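43 shares · 14 comments

I moved to Wetamport in April with two suitcases and a bread starter I'd been calling Sutter, after the street I found the recipe on. The room was over a shoe repair shop. My landlord, Arvo Ikonen, gave me the key and one rule, and the rule was that I couldn't whistle after dark.

I laughed. He didn't!

So of course I wanted to whistle all the time. I'd be rinsing a cup at ten at night and feel a tune coming up my throat like a hiccup (usually the jingle for Gellance cough drops, which I don't even like). I held out for two weeks. Then one night the power went, I couldn't find the matches, and I whistled the whole jingle standing there in my socks.

Somebody whistled the second verse back.

It came from the harbor side, where there's only water and the old ferry ramp. It was pretty good, too, better than mine, with a little wobble on the high note. I got into bed with my coat on and stayed there until it got light.

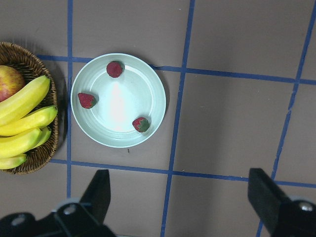

Yu-na Ko told me over breakfast that I'd been lucky it knew the song, and that her uncle had once tried opera and gotten no sleep for a month. She passed me the jam. Then she wanted to know if it had sounded lonely, and I said I hadn't stuck around to ask.

But I thought about it all day. I thought about it while I fed Sutter and while I paid my rent. Arvo Ikonen looked at me over the envelope for a long time.

"Which song?" he said.

I hummed it for him, very low, even though the sun was out. He sat down on the stairs.

"I never taught it that one," he said.

That night I opened the window. The ferry ramp was down there, black and shiny, and I waited till the last bus had gone up the hill. Then I wet my lips and started on the only other tune I know all the way through, the one my mother used to do when she hung out the wash.

I'd gotten four notes in when it joined me, and downstairs, a little flat, so did Arvo.

1,151 likes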